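**Furnished or unfurnished: what changes on your Miltden lease**

2 Dec 2024

Leases at the Miltden and Jurkgate buildings come up for renewal in April, and we have had a lot of questions about switching from a furnished apartment to an unfurnished one, or the other way around. The rules are the same at both addresses.

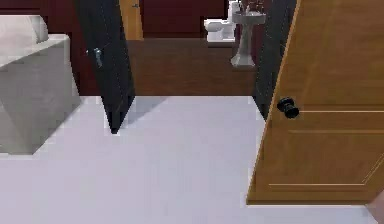

*Reading time: 3 minutes*

A furnished lease covers the large pieces only: bed, nightstand, armchair, table and chairs. Lamps, curtains and kitchen items are up to the tenant. The deposit on a furnished apartment is $500 higher than on an unfurnished one, and the extra amount is held separately. It comes back to you with the rest when you move out, less any repairs.

To switch, send the office a written request at least 14 days before your renewal is signed. Email is fine. If you are going from furnished to unfurnished, Toprak Moving will pick up the pieces from your apartment and take them to storage on Zundton Road. You do not pay for the pickup. You do need to empty all drawers and strip the bed first. 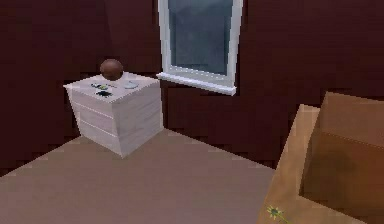
You can also keep some pieces and return others, but the lease is then still counted as furnished and the higher deposit stays in place. Please do not put our furniture in the basement or on the landing while you wait for a pickup. Last year we spent $2,154 replacing items left in the Jurkgate basement during the spring damp.

Normal wear is not charged. Faded fabric and small scuffs on legs are normal wear. Burns, pet damage and missing parts are not. If something was already damaged when you moved in and it is not on your check-in sheet, tell us now and we will add it.

Request forms are at the front desk in both buildings.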